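Sorting and folding socks on a table

Updated 14 Sep 2021

The method on this page is for plain, unpatterned socks in a small number of colours, which are the hardest kind to pair once they have been through the wash. It needs a clear working area, a basket and good light. It replaces the older page on rolling, which had become out of date.

What you need

A flat surface at waist height. A pale top is best, as dark blue and black are easier to tell apart against white. A single table will do. Two tables pushed together give a second strip at the back for anything that is not part of the job.
A shallow basket with open handles. A deep one hides the first socks put in.
A lint roller (optional).

Step 1. Make the pile

Tip the socks out in the middle of the table, leaving a strip at least 53 cm wide free along the front edge. Do not spread them yet. A small pile in which every colour shows is quicker to work from than a single layer covering the whole surface. If the wash was a large one, take a handful at a time and leave the remainder in the machine drum or the bag.

Turn any inside-out socks the right way now. Doing this later means handling each sock twice.

Step 2. Draw one sock forward and flatten it

Take one sock from the pile to the front strip. Hold it at the cuff and at the toe and pull gently until the creases along the foot come out. Stop when the fabric lies flat - pulling further stretches the ribbing. Lay it down with the heel facing the same way each time. 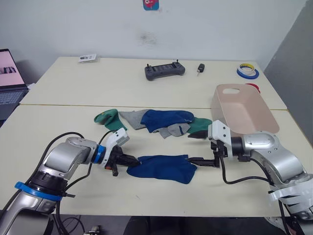
Blue sock held flat at both ends, with the green, grey and blue ones still in the pile.

Step 3. Find the match

Look for the colour first, then for markings. Grey socks often differ only in a stripe at the heel or toe, and the stripe may be on the underside. Turn the sock over before deciding that it has no partner. Two blues that look alike in the pile should be compared side by side, cuff to cuff.

Length is the last check. Socks from the same pack can shrink by different amounts, so a small difference does not rule out a pair. Sandberg and Hisano socks are sized by the foot and should match closely. Tarnska ones are sized in bands and vary more.

Step 4. Clear by colour

Finish one colour before starting the next. Move the basket to one side of the table, within reach but off the front strip. Socks waiting their turn stay behind the working area. Other items should go to the back, well away from the socks.

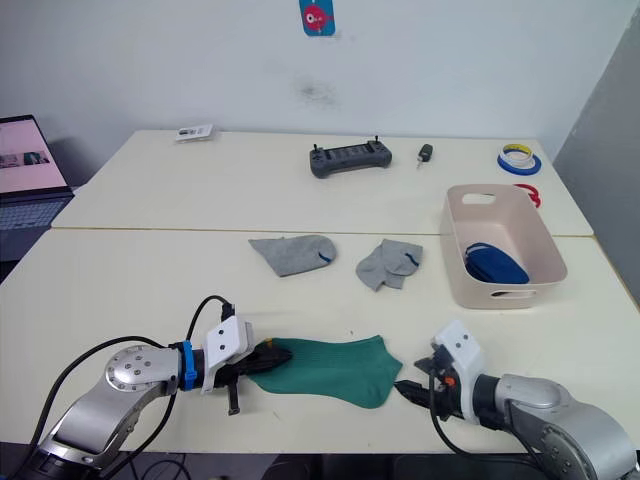

Step 5. Fold

Place the second sock of the pair on top of the first, toes together. Fold the toe end up to the heel, then fold once more towards the cuff. The result should be a flat packet that stands on its edge in a drawer. Thick socks need only one fold.

Do not turn one cuff over the other. It holds the pair together but slackens the elastic on the outer sock.

Step 6. Deal with odd socks

Lay odd socks flat in the basket, unfolded, and keep them until the next wash. Any that remain single after three washes can go to the rag bag.

Related pages: Drying socks indoors. Drawer dividers (Sketach type). Removing lint from dark cotton.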